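Tissue Recovery Update

Hartley has opened its eye tissue program to partner sites in Drollham. Recovery staff may now refer donors up to 100 years old, with no exclusion for past cataract surgery. Please call the intake line within 3 hours of recovery so that a researcher can be matched.

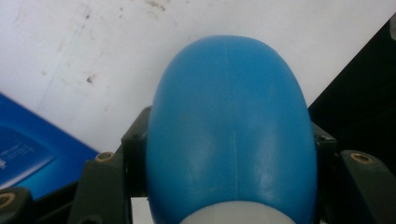 New consent form

The revised form takes effect in May. It adds a line for research use of blood samples - families may decline it and still donate tissue. Copies of the old form should be returned to Annick Collet at the Jumutari office.

Shipping reminders

Label both the inner and outer container, and write the donor number on each.

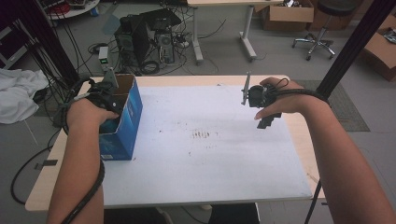 Couriers collect until 30 minutes before closing. Anything ready after that goes out the next morning, so let the receiving lab know.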